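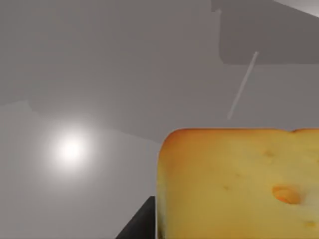
Dudcombe council would like us to pay for parking on Amundsen Street, and it has hired a consultant to explain why we'll enjoy it. The report calls this "activating the curb." I have lived near that curb for years and have never found it sluggish.

The plan is for 31 meters between the post office and the Clamwood turnoff, at $2 an hour, payable through an app called Rilten. If you don't own a phone, you may phone a number.

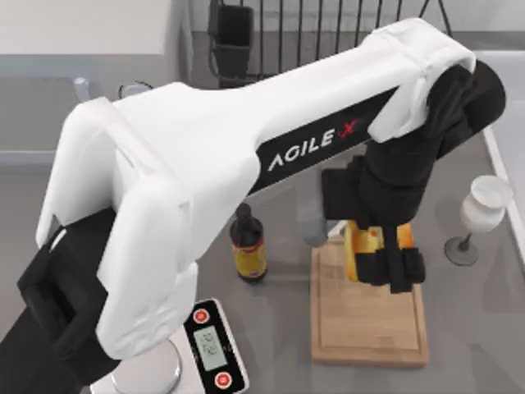 *A white AgileX arm, its black gripper closed on something yellow, over a pale grey countertop.*

The case for meters is turnover. Downtown, I'm told, is choked with people who park all day and deprive the shops of customers. I'd believe this more readily if I had ever failed to get a spot in front of the bakery. The cars that do sit there all day mostly belong to the people who run the shops, and they will now be fined for going to work.
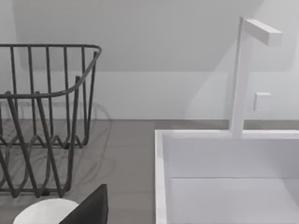 **Opinion** | By our Clamwood columnist | Sep 1, 2024

Then there's the money. The town counted 2118 parked vehicles over one week in April, when the rink was closed and half the street was dug up for the water main, and multiplied from there. I'd have thought a town of our size would wait for the pavement to go back on.

Council did ask for our views. It received 461 written submissions, filed them under "engagement" and moved to second reading.
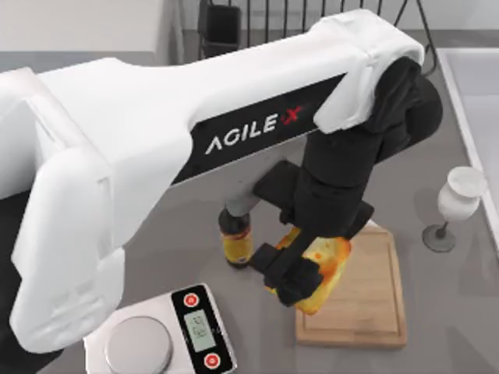

I'm not against paying for things. Raise my taxes a little and fix the sidewalk by the library, and I'll grumble in the usual way and pay by the due date. Or try meters on one block for a summer and see who uses them. What I'd rather not do is stand in the sleet in a half-empty street, resetting my Rilten password so I can mail a letter.

Third reading is next month. There's free parking behind the town hall, for now.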